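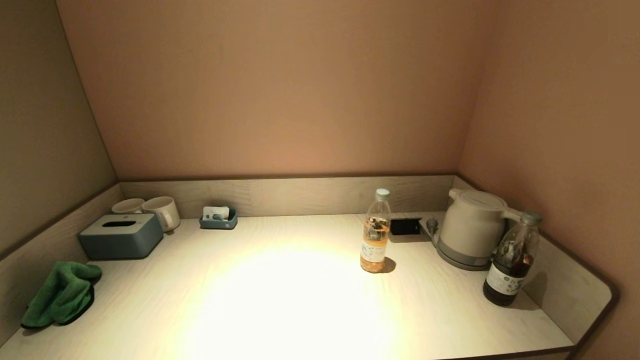 Corner counter with raised borders, green cloth and tissue box to the left.

Sanna corner counters: questions and answers

Can I wipe the counter with a microfibre cloth?
Yes. Use one that is slightly damp and wipe along the grain. Dry the surface afterwards with a second cloth.

Which cleaners are safe?
Washing-up liquid in warm water is enough for most marks. Do not use bleach, scouring cream or wire wool.

How do I clean where the counter meets the raised borders?
Fold the cloth over a fingertip and run it along the join. An old soft toothbrush will lift crumbs from the corners.

Do the borders come off?
No. They are fixed when the counter is fitted and sealed along the bottom. If the seal lifts, contact us before using any filler.

Can I stand a hot pan on it?
Please use a trivet or a thick board. Heat marks are not covered by the guarantee.

How long is the guarantee?
5 years from the date of fitting. Keep your receipt.

My counter was fitted by Osterine. Who do I contact?
We took over their orders in October. Write to Katia Valentini in customer care and give the old order number.

Do you sell the tissue box or the cloth?
No, we only supply counters, borders and edge trim.

Page last updated May 12, 2022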